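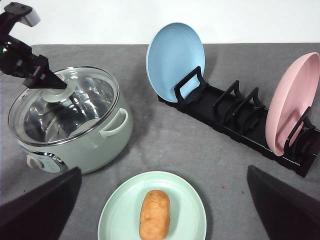

Section 2 – First potato, Cakach countertop pot

Wash the pot and lid before first use. Dry the base well, water under there is bad news.

1. Set pot on a flat surface, side handles clear. Dial turned to off.

2. Lift lid by the center knob. Straight up, then set it down somewhere flat.

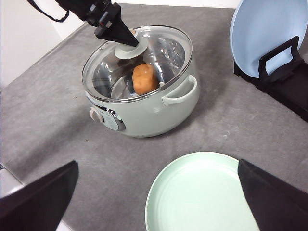 3. Potatoes go in whole, skin on. Scrub first, cut out any bad spots. Start with just one, like the brown one under the glass lid, eyes and all – fine to leave those. Add cold water to cover.

4. Lid back on. Should sit level on the rim, no rocking. If it rocks, lift and reseat.

5. Plug in, turn dial to high. When it boils turn down to medium.
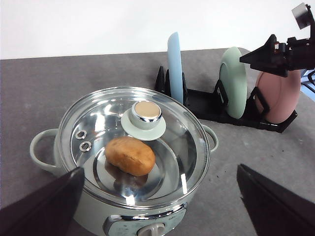

6. Leave the lid on while it simmers. Check with a fork after 20 minutes, big ones take longer.

CAUTION: steam comes out when teh lid is lifted. Tilt it away from your face. Use a dry cloth on the knob and handles.

NOTE: Draws 1000 watts. Don't share the outlet with a kettle.

7. Dial to off, unplug, drain. Let pot cool before washing – never put the body in the sink.

Spare lids: part 3124, ask for Candela Urquijo at Peñalver, closed Thursday.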